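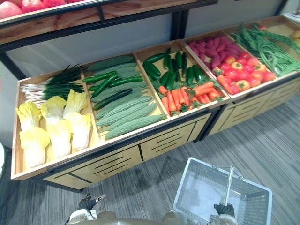
A low wooden produce stand with slotted front panels and artificial vegetables on top.

By Nabila Hegazy
Jul 16, 2018
2 min read

My sister and I took over our aunt's grocery in October, and the first thing we argued over was where to put the vegetables. She'd kept everything in crates on the floor for years, bless her, and customers had to bend double for an onion. So we went shopping for a proper stand, and after far too many evenings with catalogs we settled on the Lunville, the 10-foot one in ash.

I have lived with it for a good long while now, and I'm fond of it! It came in two boxes, and my neighbor Wael Abdelaziz and I had it together before lunch with one screwdriver and a pot of mint tea. The instructions are drawn by someone who has never met a left-handed person, but we managed.

What I like best is the height. Older customers can reach the back without leaning on the tomatoes, and little kids can see what they're asking for (mine pick out the carrots themselves now, and then they even eat them). The finish wipes clean with a damp rag, and beet juice comes right off if you catch it the same day — leave it overnight and you'll be scrubbing.

Now the grumbles. The dividers are a bit too shallow for potatoes, which roll over into the leeks whenever somebody digs around. One of the leveling feet stripped its thread, and the shop took 25 days to mail me a new one, though Souad on the phone could not have been sweeter. And at $700 before delivery, it is a lot of money for something that holds cabbages.

Would I buy it again? Yes, I think so, but I'd order the deeper dividers from the start. They're sold separately and they take a while to come.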